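Ticket: Pre-clearance requests stuck in "Pending rule check"
Product: Stidier Personal Trading module
Customer: Matheson
Opened by: Annelies Dewulf, Compliance Operations
Assigned to: Calum Pringle
Priority: High
Status: Resolved

Annelies Dewulf, 9:10 am
Since the December update, employee trade requests are not getting a decision. They go in, the employee gets the confirmation email, and then the request stays at "Pending rule check." We have 52 of them in the queue this morning. Normally a request is approved or denied before the employee has closed the page. It affects the Edinburgh and Ghent offices. New York seems fine. Please treat this as urgent. Our approval window is one business day, and people are calling my desk.

Calum Pringle, 9:25 am
Thanks, I can see the queue. Two questions. Are the stuck requests all for listed shares, or are there funds and bonds in there too? And did anyone on your side change the restricted list after the update?

Annelies Dewulf, 9:41 am
All listed shares. Fund requests are exempt under our policy and clear right away, same as before. The restricted list was edited yesterday afternoon by Murdo Paterson. He added 4 issuers for a deal team and removed one that had gone public with its results.

Calum Pringle, 9:58 am
I took one Edinburgh request and ran it by hand. The rule check calls the restricted list, waits, and times out after 15 seconds. It then retries 5 times and gives up without writing an error. That explains why you see no failure message. The same request run under a New York profile goes through, so the list itself can be read.
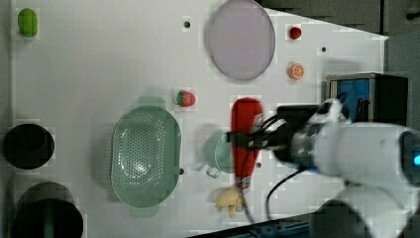
Next I compared the two regional profiles. New York reads the restricted list directly. Edinburgh and Ghent read it through the Camlow feed, which also brings in the issuer identifiers. I have asked Donnie Chisholm on the feeds team to look at last night's load.

Donnie Chisholm, 10:30 am
Last night's Camlow load did not finish. It stopped on one of the new issuers, Brilivach, which was entered with a trailing space in the identifier field. The old version trimmed spaces on the way in. The new one rejects the row and leaves the file locked, so anything reading through the feed waits for it.

Murdo Paterson, 10:44 am
I pasted that identifier from the deal team's spreadsheet. I have retyped it now. Do I need to re-enter the other three?

Donnie Chisholm, 10:49 am
No, those are clean. I have released the lock and started the load again.

Calum Pringle, 11:05 am
Load finished. I resubmitted one stuck request from each office and both got a decision. Before I release the rest, Annelies, please note that they will be checked against the restricted list as it stands now, including the new names. If you need them checked against the list at the time of the request, that has to be done by hand.

Annelies Dewulf, 11:12 am
Current list is correct under our policy. Go ahead. Please keep the original submission times on the records, we need them for the audit trail.

Calum Pringle, 11:34 am
Done. Queue is at zero. Original times are kept, and each record has a system note with this ticket number.

Dougal Dow, 1:20 pm
Picking this up as account lead. The trim step goes back in with the next patch, and a failed load will raise an alert to the customer's admin group. Until then, please check identifiers for spaces before saving. Annelies, okay to close?

Annelies Dewulf, 1:52 pm
Yes, close it. Please send me the patch notes when they are ready.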